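Lurka Fold Kit, club edition: a term with it

Our robotics club bought the Lurka Fold Kit in January with money meant for a field trip. It comes as a laundry-folding challenge for student teams: a rulebook, 40 task cards, a scoring app and a year of access to practice logs. You supply the two-armed robot and the clothes. The box cost 301 dollars and contains a surprising amount of air.

The task cards

Very good, I'm sorry to say. Card 1 asks the arms to take hold of a shirt by two corners of the hem, and our team thought it was beneath them. They spent three weeks on it. The cards get harder in small, sensible steps, and the hints on the back give away just enough to stop a mutiny.

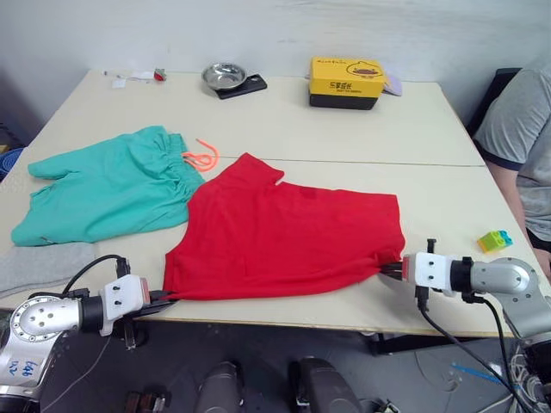

The scoring app

Less good. Out of 100 points, you can lose 15 for a sleeve. The app wants each attempt logged by hand and forgets the team name whenever the laptop sleeps, so our records show 167 attempts by "Team Untitled." The Delden kit we had before scored worse but at least knew who we were.

The rulebook

Allows other things on the table, which suited a club that has never cleared one. Red cloth against a pale tabletop is easy for students to follow from across the room.

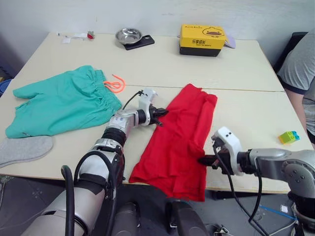

Cloth is a humbling material, and the kit is honest about it. By card 12 our students had quit arguing about motors and started arguing about where a T-shirt ends, a much better argument. Two of them now fold their own laundry by the Lurka method. It takes them longer.

Worth buying if your club already has the arms and some patience. Skip the Stilach add-on pack, 12 more cards about towels. Three and a half stars, and the missing star and a half can go to whoever fixes the app.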